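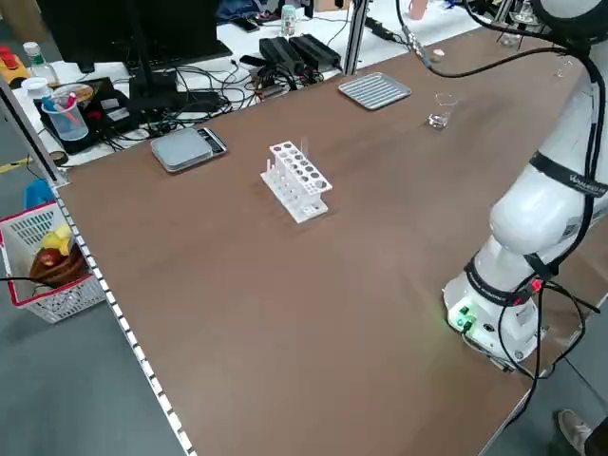

To: kinsella-benches
From: Teaching Laboratory Services, Kinsella Building
Date: Sunday, February 5, 2023
Subject: Re: Proposed standard for small equipment left on shared benches

Dear list members,

Thank you to all groups that replied to the draft circulated to this list in November. Teaching Laboratory Services has read the responses together with the message from the Brakus Annex, which is quoted in part below with our answers following each section. The revised text takes effect at the start of the next booking period. Until then the existing notice on the preparation room door continues to apply.

The standard concerns small items only: test tubes and their racks, beakers, trays, portable scales and the objects that are weighed on them. Fixed equipment, power supplies and gas fittings are covered by the building manual and are not affected.

The Brakus Annex wrote:

> We support the aim of the draft, but we ask that the wording on test tube racks be reconsidered. Section 2 states that all racks must be returned to the preparation room at the end of each session. Our sessions often continue into the following morning. A rack that has been filled and labeled must then be carried down one floor, and carried back up again, with the tubes in it. We consider this a greater risk than leaving it where it is. We would also note that the two-tier plastic racks are light, and when only one or two tubes are in place they tip easily if a sleeve catches them.

We accept this point. Section 2 has been rewritten. A rack holding labeled tubes may remain on the bench overnight if the bench is booked to the same group for the next morning. The rack should stand near the middle of the tabletop and well away from any edge. Every tube must carry a label giving its contents, the group code and the date of preparation. A label on the rack does not take the place of labels on the tubes, as tubes are moved between racks more often than groups suppose.

Empty racks go back to the preparation room in all cases. So do racks holding clean, unused tubes. In the last stock check a number of racks were found on benches with one or two clean tubes in them, and it was not possible to tell whether they were in use. Clean tubes belong in the drawer below the drying cabinet, open end down.

On the matter of tipping, groups are asked to place tubes toward the center of the rack when only a few are needed. Where a procedure calls for tubes at opposite ends, for instance to keep a blank apart from a sample, the rack may be loaded in that way. The two-tier racks are suited to the narrow tubes only. Wider tubes jam in the lower tier and are then pulled out at an angle, and this has been the usual cause of breakage.

The Brakus Annex wrote:

> Section 3 asks that beakers containing liquid never be left unattended. Taken literally, this would prevent anyone from letting a solution come to room temperature, or from leaving the bench to use the scale in the next bay. Could the section distinguish between a beaker of water and anything else?

We have considered this carefully and have decided against making an exception for water. Clear liquids cannot be told apart by looking at them, and a small beaker with a little clear liquid in the bottom is the item most often reported to this office as a concern. Persons arriving for the next booking have no way of knowing whether it is rinse water or something that needs gloves. Section 3 has, however, been changed from a prohibition to a labeling rule. A beaker may be left for up to 45 minutes if it carries a label with the contents and the time at which it was set down. "Water" is an acceptable label and should be written out in full. Chemical formulas alone are no longer accepted, following comments from two groups whose new students did not recognize them.

Beakers without labels will be treated as unknown waste. Please do not empty an unlabeled beaker into the sink, including one you believe to be your own. Contact the duty desk and leave it where it stands.

Beakers used together should be kept together. When several are spread across the far corners of a large tabletop, some are missed at clearing time. If a procedure needs them apart, we suggest the group write down at the start how many it has taken out and check the figure at the end. A column for this has been added to the bench sheet.

The Brakus Annex wrote:

> We would welcome guidance on the portable scales. The draft says they should be "kept level and clear." In practice, our scales are moved from bench to bench several times a day, and they drift. Is there a rule on how far a scale may be from the edge of the table, and may it share a bench with other work?

The portable scales are intended to be moved, and there is no objection to a scale sharing a tabletop with other work. The following applies.

Set the scale down flat, with its whole base supported. The flat models with a display beside the weighing platform are easily mistaken for a tray by persons in a hurry, and items have been put down on them. Nothing is to be stored on the platform, at any time, whether the display is lit or dark.

After moving a scale, let it stand switched on for 10 minutes before the first reading. Check it against the reference weight kept in the preparation room. If the reading is outside the tolerance printed on the reference weight's box, write this in the scale log and take another scale. Do not attempt to adjust it at the bench.

Liquids are kept off the side of the bench on which the scale stands, except for the vessel being weighed. If anything is spilled on the platform, switch the scale off before wiping. Use a barely damp cloth and dry the seam around the platform afterward.

A scale may stand toward the back of the table, where it is less likely to be knocked. It should not be placed so far back that the user has to lean across glassware to reach it. Several groups asked for a fixed distance. We have not set one, as the tables differ in depth.

The Brakus Annex wrote:

> The ribbed aluminum trays are not mentioned in the draft at all. We use them constantly and they are always in short supply. Groups appear to be keeping them.

The omission was an oversight on our part and a new Section 5 has been added. The trays are shared stock. They may be used to carry glassware, to hold small solid samples during weighing, or to catch drips under a rack. They may not be heated and they may not be used with acids. A tray that has been bent should be handed in at the duty desk. A bent tray rocks on a hard surface, and glassware standing on it will slide.

The building held 80 trays at the last count, and the preparation room shelf was nonetheless empty on most afternoons. Groups are therefore asked to look in their own cupboards and return any that are found, without explanation and without any need to fill in a form. A further order has been placed through Talleo, the purchasing system, and delivery is expected before the end of the term.

On small solid samples more generally, we ask that none be left directly on the wood. The tabletops in the older bays are finished timber and they mark. A small round sample on a bare tabletop also tends to roll, and it may be swept up with the waste at closing. Put the sample in a dish or on a tray. If it must be left overnight, it should be labeled in the same way as a tube.

Care of the wooden tabletops

Two groups outside the Annex raised the condition of the tabletops, and we take the opportunity to restate the instructions. Wipe the surface at the end of every booking with a cloth wrung out in plain water, following the grain, and then with a dry cloth. Solvents of any kind lift the finish. Rings left by wet glassware should be reported promptly and not scrubbed. Tape is permitted for marking positions during a session, but it must be removed the same day. Masking tape left over a weekend has taken the finish with it on at least one table.

Cables hanging at the sides of the benches should be kept clear of glassware. If a cable has to pass near a beaker or rack, move the glassware.

Closing a bench

The bench sheet has been shortened and now asks for the following, in this order:

Labeled tubes and beakers checked, or removed
Clean tubes and empty racks returned
Beakers counted against the number taken out
Scale switched off, platform clear, log signed
Trays returned to the preparation room shelf
Samples in a dish or on a tray, and labeled
Tabletop wiped and dried

Trial groups in the Kinsella Building completed the sheet in around 5 minutes. Please allow this time within the booking. The next group is entitled to find the bench clear at the hour shown on the schedule.

Groups with a standing booking will find the revised sheets in their mail slots. Further copies are available at the duty desk. Comments on the revised standard should be sent to this list so that all bench users may read them. Comments on an individual booking should go to the duty desk and not to the list.

Teaching Laboratory Services
Kinsella Building, ground floor

You are receiving this message as a registered bench user of the Kinsella Building or the Brakus Annex. To change your subscription, contact the duty desk.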